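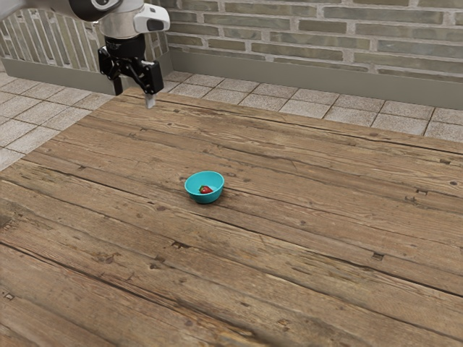 Neltside Robotics Workshop — Manipulation Software Group

Notebook, July 15, 2022, K. Edet

Spent most of the day on the approach planner in the simulator, and I'm writing it up while it's still fresh, so forgive the rambling. The task is the strawberry in the turquoise bowl, with the arm starting way over the back-left corner of the table, gripper open. I like this start pose because it forces a long diagonal move across the planks before anything delicate happens, and that long move is exactly where the old planner used to get silly and swing the elbow out.

Ran 200 episodes overnight with the April weights for comparison, then 100 this morning with the new cost term on wrist rotation. The new term clearly helps! The path is calmer and the fingers come down over the berry much closer to vertical. Failures went from 40 in the long run to 28 in the short one, so please don't go quoting that as an improvement, Khattak people, the rate got worse. I sat and watched a good many of the bad ones with my coffee, and nearly all of them are a finger touching the rim of the bowl on the way in. The motion is nicer but the target is off toward the middle of the bowl, and the berry sits a little left of center.

My suspicion is the segmentation step. It takes bowl and berry as one blob when the mask threshold is low, and then the centroid drifts. The weathered table texture doesn't do us any favors either — a couple of the dark knots and nail holes came back as tiny "objects" until I put in a minimum area filter. That filter is in the Rilero branch now, off by default, so turn it on in the config if you pull.

Also fixed the logger, which was writing gripper width in meters in one file and millimeters in the other. Sorry to anyone who lost an afternoon to that, I certainly did.

For Monday: split the masks by color before taking the centroid, rerun both sets of weights with the same seeds and the same number of episodes, and ask Staten whether their collision margin for the rim is measured from the fingertip or the pad. Left the job queue paused.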